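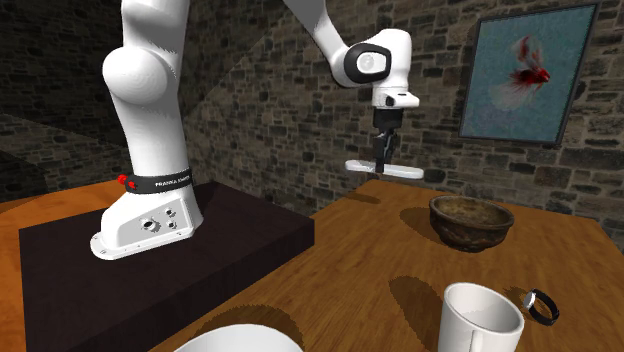 Mugs, bowls and the new arm at Mellor

Jul 1, 2018

I have been promising my sister a post about work for months now, and with the house quiet and the laundry folded I have run out of excuses. So pour yourself something and get comfortable, because you know how I go on.

Most of you know I pack tableware at Mellor, and have done for 9 years. Bowls, mugs, plates, the odd gravy boat. In December we were told that the sorting table at the end of line two was going to get a robot arm, and I won't pretend the break room took it well. There was a lot of coffee drunk that week and not much said over it.

What I hadn't expected was that we would spend the spring looking at a computer. The arm gets its lessons in a simulated room first, in a program called Starnow, and a few of us were asked to sit in and say what looked wrong. I put my hand up mostly out of nosiness. And I have to say I got fond of that little room! It has stone walls like a wine cellar and a painting of a red and white fish with a great long wispy tail, and there's the white arm on its dark pedestal with a brown speckled bowl and a white mug set out on the wooden table next to it. I told Eldana Lemma it was nicer than our actual packing hall and she said she'd see about getting us a fish.

Eldana runs the project, and she is a good listener. The first afternoon I told her you don't treat a rough-glazed bowl like a shiny mug. The bowl you can take by the rim and it more or less stays where you put your fingers. A glossy mug wants to slide, and if the handle is turned away from you, you turn the mug before you lift it. I had never said any of that out loud before. My hands just knew it. She wrote it all down, and the next week she came back with more questions than I had answers for.

The real arm has been on line two for a few weeks now. A good day for the whole line used to be 1282 pieces, and they'd like us to get to 2000, though we're nowhere near that yet. The arm is slow with mugs. It does fine with bowls. What has changed for me is that I spend less of the day reaching and more of it checking for chips and hairline cracks, and my shoulder has noticed. I can hang out a wash without wincing — small thing, but I'd forgotten what it was like.

It's not all rosy. Two of the evening hours went, and the girls who counted on them are still sore about it, and I think they have a right to be. Line two is quieter as well. We used to talk across that table all day long, and now I have to walk over to somebody to hear how her mother's hip is doing.

There's a 30 minute session every week where we can bring up whatever is bothering us, and I've put the lost hours on the list for the next one. Eldana wants me back at the computer too, to go over plates. I have a great deal to say about plates.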